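Balley Gorge opens its lower path for winter visitors

The wooden walkway at the bottom of Balley Gorge is open again, after repairs which closed it for most of December.

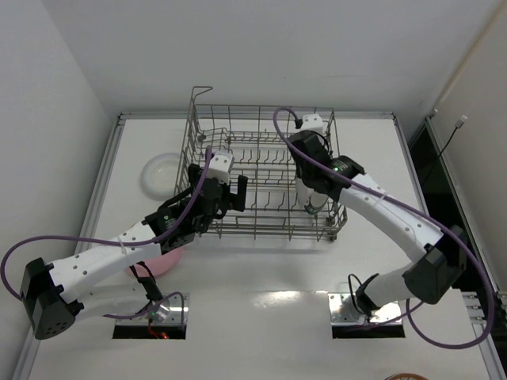 What visitors can see now

Balley Gorge lies to the north of the village of Plilon, where the Testa River comes down from the hills. The walls of the gorge are limestone, and in the narrowest place the river has only 9 meters between them. The lower path is 400 meters long and follows the left bank as far as the Dament Falls. It is the only way to look at the falls from below, and many people consider this the most beautiful view of the whole valley.

Heavy rain in the autumn carried stones onto the walkway and damaged 11 of its sections. The damaged sections were replaced with new larch boards, and a second handrail was put in near the falls, where the spray makes the ground slippery. The upper path stayed open during the works.

"People came to the gate and had to turn back, and we were sorry for it," said Colleen Penner, who manages the gorge for the village. "Now they can walk the full circle again, down one side and up the other."

Nazareno Marras, a guide in Plilon for over 19 years, recommends the morning hours. At this time the sun reaches the pool under the falls, and the water takes a green color. In the afternoon the bottom of the gorge is already in shade — warm clothes are necessary even on a bright day.

How to get there

The entrance is beside the stone bridge, a short walk from the Plilon bus stop. Parking is possible on the other side of the bridge. Dogs are allowed on the upper path only. After strong rain the lower path may be closed without notice, so please read the board at the entrance before you go down.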